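Teleoperation Data Operator (part-time, on site)
Ehlers Manipulation Lab, Flivetthorpe
Start: April

Ehlers is hiring operators to demonstrate tabletop tasks to a robot arm. Operators drive the arm by remote control from a desk station, or move it by hand in guided mode, while the system records joint positions, gripper state and video. The recordings are used to train control policies. The current task set covers placing, stacking and transferring with household dishes.

A demonstration starts from a set layout, such as a beige bowl near the center of a white table and a small brown dish to its right. The operator resets the layout between attempts and marks each attempt as pass, fail or discard.

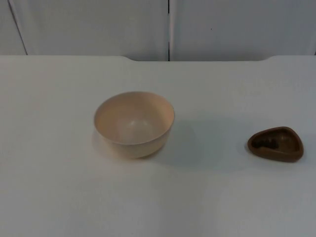

Ehlers Operator Program

Duties
Record demonstrations in 90-minute blocks, two blocks per shift.
Vary approach angle and grasp point as listed on the task sheet.
Stop the recording and log the cause after any collision or dropped object.
Replay recordings and trim idle time at the start and end.

The last task set closed at 1379 accepted demonstrations. The next one, Sudirville, calls for 516 by remote control and 284 by hand guiding.

Requirements
Steady use of both hands for a full block.
Normal or corrected vision, including depth perception.
Able to follow written procedures and keep a plain, accurate log.
No robotics background needed. Experience with game controllers, machine tools or lab equipment is useful.

Training is paid and takes place at the Flivetthorpe site. Practice recordings are reviewed with a lead operator and do not enter the training set. Shifts start at 8:30 a.m. or 1 p.m. Operators who complete training may also apply for shifts at our Undville site.

To apply, send a resume and a short note on your available hours through the Ehlers jobs page. Applicants selected for a trial will record one block at the station, with pay.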